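Stroke survivor Arash Golestani has walked 22 miles from Perkenham to Wirwood, and he's raised nearly $1,000 for the rehab ward that got him back on his feet!

Arash, a baker, had his stroke at work in April last year. He spent eight weeks in the hospital and had to learn to hold a spoon, button a shirt and climb stairs all over again. His first goal was to reach the end of the hallway without stopping for a rest.
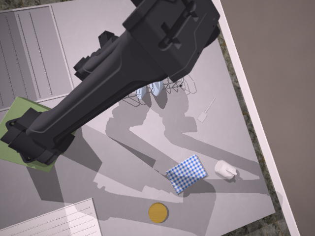 He set off on 2nd July with his brother, his physical therapist and a very excited spaniel called Mollah, who managed the first two miles before getting a ride in the support car. It poured on the way up Prarkasel Hill, but Arash kept going - and he was still waving to drivers when he came down the other side.

"My left leg was complaining from lunchtime on," he said. "Then I saw my mom standing outside the ward with half the nurses, and I pretty much ran the last bit."

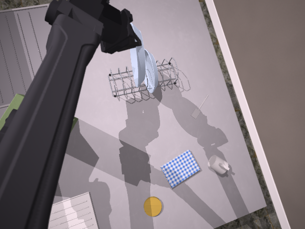
The money will go toward a new set of parallel bars and evening sessions for patients who have gone back to work. Arash is already talking about doing the walk again next year, this time with anyone from the ward who wants to come along, even if it's just for the last mile. Donations are open until the end of the month, and the ward's front desk is taking cash and checks too.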